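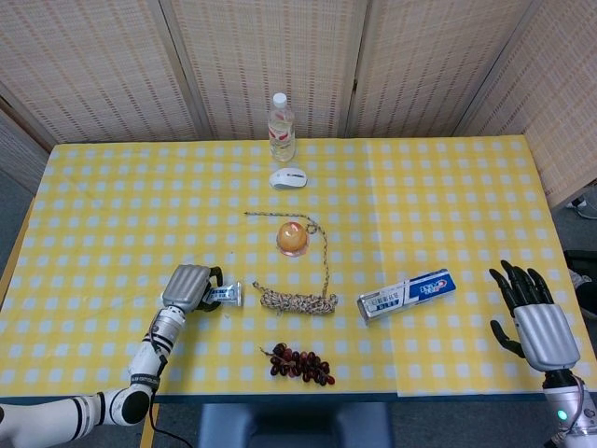
Nendari Manipulation Software Group: Project Gallery

The Nendari Manipulation Software Group develops control, perception and planning software for two-armed robots working at ordinary tables. The group's main release, Catix, is a planning and control package shared by all of its projects. Perception is handled by a separate component, Vídalín, and recorded sessions are stored and reviewed in Himell, the group's log viewer.

This page presents the tabletop work carried out under the current program, which began in June. The program concerns the handling of household items of mixed shape and stiffness in one shared workspace. Entries are grouped by software area, and the staff member responsible for each area is named at the end of the entry.

Tabletop handling, head camera view
The left hand holds a small white tube with blue print just above a yellow-and-white checkered cloth. The right hand is raised, palm forward, with its fingers spread. A bunch of dark red grapes lies near the front of the table, and a clear bottle with a white cap stands at the back.

Perception
Vídalín produces a labeled outline and a position estimate for each item on the table. Clear plastic and patterned cloth remain the two most demanding cases for the outline model. The bottle and the checkered cloth are both included in the standard item set for this purpose. When the model's confidence falls below the accepted level, the item is marked as unknown and the planner keeps a wider margin from it. Contact: Nadhirah Liew.

Flexible items
Rope is represented in Vídalín as a chain of 40 linked points. The coiled bundle and the loose length trailing past the fruit are tracked as a single item where the connection is visible, and as two items where it is not. The planner treats rope as an obstacle during transport and as a target only when an operator requests it. Contact: Gilang Setiawan.

Grasp selection
For small rigid and semi-rigid items, Catix ranks up to 80 candidate grasps and passes the best 4 to the motion planner. The ranking takes into account the width of the item, the space above the table surface and the expected position of the other arm. Soft fruit is assigned a lower grip force limit than boxed goods. The limits are kept in a plain text file so that partner sites may adjust them without rebuilding the package. Contact: Melur Liem.

Two-arm planning
Each arm is planned separately and then checked against the other at every step of the path. An arm without an assigned task is given a hold position outside the working area of the active arm. The present release does not support handing an item from one arm to the other while both are moving. This feature is under review for the next release. Contact: Yoga Wijaya.

Session logging and review
Himell displays camera views, joint positions and planner decisions on one timeline. Reviewers may attach notes to any point in a session and export the marked portions for regression testing. The regression suite currently holds 49 sessions, each of which is replayed before a new version of Catix is approved. Contact: Ningsih Mangundap.

Use of material
Images and text on this page may be reproduced for teaching and research with credit to the Nendari Manipulation Software Group. Requests for session logs should be addressed to Ningsih Mangundap and should state the software version in use at the requesting site.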